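Do Steamed Buns Really Need All Those Rules?
Final project report, Food Preparation 2, Funach College

Every recipe for steamed buns comes with warnings. Leave a finger's width between them. Never lift the lid early. Take the lid off slowly, then wait. Get them out of the basket at once or the bottoms go soggy. Some of these warnings contradict each other, and very few of the pages that repeat them say how anyone found out. Our project took the ones that deal with the basket, the lid and the plate and tried to check them with one small electric steamer and a lot of dough.

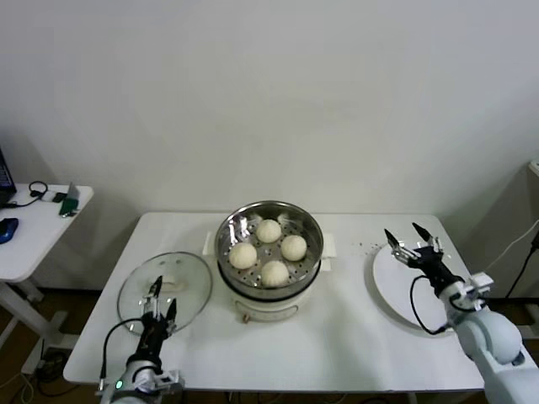
Submitted by Group 2, Wysocka Street campus
Project period: October to December

Background

We started out expecting to confirm most of what we had read. By the middle of the project we trusted the advice less, and we also trusted our own early results less. Both of those things are in this report.

The recipe we used was the one on the back of the Bevari flour bag, cut down to fit our basket: 289 grams of flour, 167 grams of water, instant yeast, a little sugar and oil. The bag promises "bakery results every time." We did not get that, although some batches were good. Dough was shaped on a floured board, pleated and pinched at the top, and left to rise for 25 minutes before steaming.

We made plain buns with no filling. A filling would have given us one more thing to blame.

Setup

The steamer was the compact Midea model the department already owned. It has a white base that heats the water and a round steel basket that sits on top, with small holes all over the floor of it. The lid is clear glass. We laid out the table the same way each time: steamer in the middle, lid on the left once it came off, plate on the right. This sounds fussy, but in our first trials the plate was on the far counter and the time between basket and plate was different for every bun.

The instructions say the basket has room for six. Six what, they do not say. With our dough, four buns laid out in a diamond was the arrangement that left a clear gap all the way around each one, and we stayed with it for the main trials.

Rule one: leave space between them

This is the advice we now believe most, and even here it gets overstated. Buns that touched in the basket tore at the side when we pulled them apart, and the torn patch looked rough and slightly wet. They tasted the same. If you are cooking for your family and don't care about a torn side, crowd them. If you are being graded on appearance, as we were, don't.

What we could not confirm is the claim that crowded buns stay raw in the middle. We cut open every bun from two crowded batches and found nothing undercooked. It may happen in a bigger steamer with stacked layers. Ours has one layer, so we can't speak to that.

Rule two: the pleats will vanish unless you pinch hard

Several recipes say that soft pleats disappear in the steam. Ours got shallower, some more than others. The deep, tightly gathered ones kept a clear shape, and the lazy ones came out as round buns with faint creases. The difference was larger between two people's pinching than between a hard pinch and a soft pinch by the same person, so we doubt that our comparison shows much. We should have had one person shape everything. We worked that out too late to redo it.

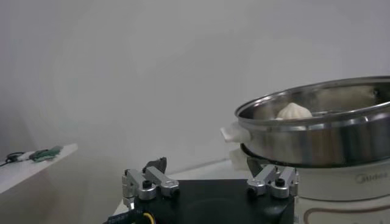 Figure 2. Creases running down from the gathered top of a bun in the steel basket.

Rule three: do not open the lid right away

The usual story is that cold air hits the buns and they collapse. We ran batches where the lid came off as soon as the timer ended and batches where it stayed on for a few minutes with the heat off. Some buns wrinkled in both groups. The waiting group looked a little smoother to us, but we knew which group we were looking at, and that is a problem. When we showed finished buns to classmates who didn't know, their picks were all over the place.

There is one practical reason to be careful with the lid that has nothing to do with collapse. Water gathers on the inside of the glass. If you lift it flat and straight up, it drips onto the tops and leaves shiny spots. Tilting it as it comes away sends the water to one side. We think some of the "collapsed" buns people complain about may just be buns that got dripped on -- but we did not test that properly, so it stays a guess.

Rule four: move them immediately

Here the advice was partly right. Buns left sitting in the basket got damp underneath, and those moved promptly stayed drier. A cold plate also makes the bottoms damp, though, and the recipes never mention it. Moving a bun from a wet metal tray to a cold china plate solves less than you would expect. A piece of parchment under each bun helped more than speed did.

We also learned that the order of unloading matters for the table, if not for the food. Going from the basket to the plate means passing over the same stretch of tabletop every time, and by the time the first bun was on the plate there were small dark crumbs next to it. We kept a folded paper towel under the pot for water and should have put another one on the plate side.
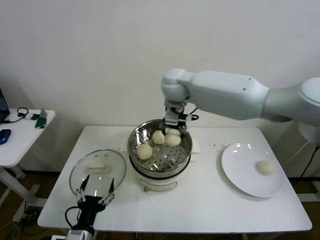 What the trials can and can't show

Our sample was small and we changed more than one thing at a time in the early batches. Those batches are left out of the conclusions but kept in the appendix, mostly because they were annoying to make and somebody should look at them.

Scoring was done by eye and by hand. "Damp" meant that it felt damp to whoever picked it up. A kitchen scale would have told us how much water the bottoms took on, and the department has one. We didn't ask for it until the last week.

All results come from one steamer and one brand of flour. The Midea has a fairly shallow basket, and a bamboo steamer would let more moisture out through the top, so the lid results in particular may not carry over.
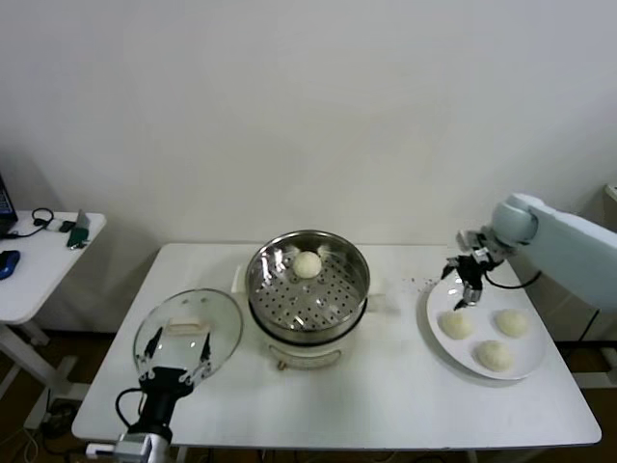

Figure 4. Three buns on the plate, one still at the back of the tray.

Recommendations for the next group

Have one person shape every bun. Weigh each bun before and after steaming. Warm half the plates and leave the other half cold, and compare the undersides. Hide the batch labels from anyone who is scoring.

Wipe the table before the tasters come in.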